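4 Sorting and Laying Out Parts

4.1 Before you start

This section covers the work surface, the outlined tray area, and the handling of long parts before they go to storage. Read it through once before laying out the first batch. Mounting the Odmont surface is covered in Section 3 and is not repeated.

You will need:

The Odmont work surface, wiped down
One rectangular border with rounded corners
A soft brush
A lint-free cloth
The batch list supplied with the parts

Note: Keep drinks, loose labels and adhesive tape off the work surface. Tape residue holds fine grit and is difficult to remove from a light surface.

4.2 Preparing the surface

1. Brush the surface from the back edge toward the front. Collect the grit on a sheet of paper and discard it.

2. Wipe with a damp cloth, then with a dry one. Do not use solvent cleaners. Solvent may dull the finish and leave rings that can be mistaken for part outlines.

3. Check the light. Overhead light should reach the whole surface. A soft shadow beside a part is acceptable. If the shadow has a hard edge, switch off any desk lamp and check again.

4. Place the border flat on the surface. Press each corner in turn. A border that rocks is warped and must be replaced (see Section 7, Spare Items).

5. Leave 12 cm of clear surface on every side of the border.

4.3 The border

The border marks the area in which a part is laid down for inspection. It has no base. Parts rest directly on the work surface inside it.

The raised edge is low and will not stop a rolling part. Round parts must be settled by hand or held until the chocks are in place. Chocks are supplied in the Leckie accessory pack.

Caution: Do not slide parts over the edge of the border. Lift them clear. Sliding scuffs the part and moves the border out of position.

4.4 Handling long cylindrical parts

Long gray cylinders with a slight taper are laid out one at a time. The matte surface shows handling marks, and fine flecks in the finish make small chips harder to find. The following steps apply to every part of this type, whatever its length.

1. Find the wide end. On parts with a slight taper, compare both ends by eye before lifting.

2. Take hold at the wide end. Do not grip by the narrow end alone.

3. Raise the part above the border and hold it steady. Allow any swing to stop before lowering.

Small dark flecks are part of the finish and are not recorded as faults. The same applies to faint pinkish-brown spots, provided they are level with the surface. Compare the part with the finish shown below if in doubt. 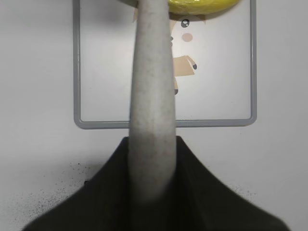

4.5 Inspecting the part

1. Look along the full length of the part from the wide end to the narrow end. Note any bend.

2. Turn the part a quarter turn and repeat until all sides have been checked.

3. Draw a dry fingertip lightly across any mark that is in doubt. A mark that can be felt is a fault. A mark that can only be seen is not.

4. Record faults on the batch list using the codes in Table 5. Enter the distance from the wide end in centimeters.

5. Set aside any part with a chip longer than 2 mm. Do not fill or sand it.

Note: Surface dust can hide a shallow chip. Brush the part before the second look. Do not blow on it, as moisture leaves temporary dark patches on a matte finish.

4.6 Clearing the area

1. Move the inspected part to the rack. Place parts with the wide end toward the wall.

2. Check that the border has not shifted. Restore the 12 cm clearance if necessary.

3. Brush the area inside the border before the next part is laid down.

4. After the last part, lift the border and wipe beneath it. Grit collects along the inner edge and at the corners.

The rack holds up to 23 parts. When it is full, stop and transfer the batch to storage before continuing. Parts must not be stacked on the work surface.

4.7 Storage conditions

Store inspected parts in a dry room, out of direct sunlight. Use Grollmont sleeves or plain unprinted paper between parts. Printed paper can transfer ink to the finish.

Close the batch list with the initials of the person who carried out the inspection, and file it with the parts. Lists in the older Cekenov format remain valid until September and do not need to be copied onto the new form.

Corrections to this section: Tiina Toivonen, Technical Documentation. Replacement borders and chocks: Kenneth Cruickshank, Stores.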